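Hepburn House, Kelport: a review after four nights

I stayed at this small hotel in October with my husband. We chose it for the location, five minutes on foot from the harbor, and for the garden that we saw on the booking page. The price was 132 dollars per night with breakfast.

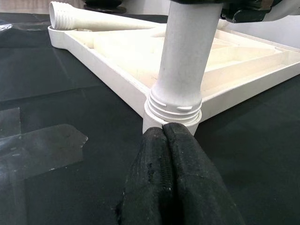

Check-in was quick. Mr. Alistair Imrie, the owner, carried our bags upstairs and explained to us how the heating works. Our room looked to the back, so we did not hear the street. The bed was firm, which I like, but my husband asked for a second pillow and he received it the same evening. The shower needs some patience in the morning.

Breakfast is served until ten. The eggs are cooked when you order them, and the bread comes from a bakery in Cerkcombe. Coffee is weak. In good weather you can eat in the garden. 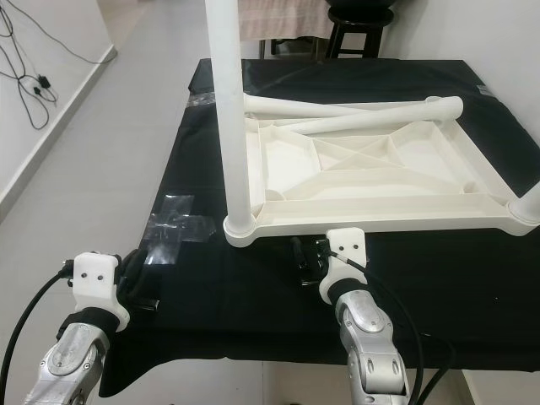
Parking and getting around

The hotel has only four parking places, and you can't reserve them. We left our car at the public lot, 200 meters down the hill. The Trukside bus stops at the corner, but on Sunday it does not run after six.
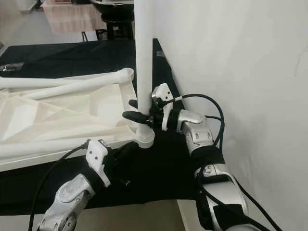
The Wi-Fi was good in the room and slow in the garden. I would stay again in the same room, number 4, and I would ask for a late checkout in advance. They gave us one hour more without payment.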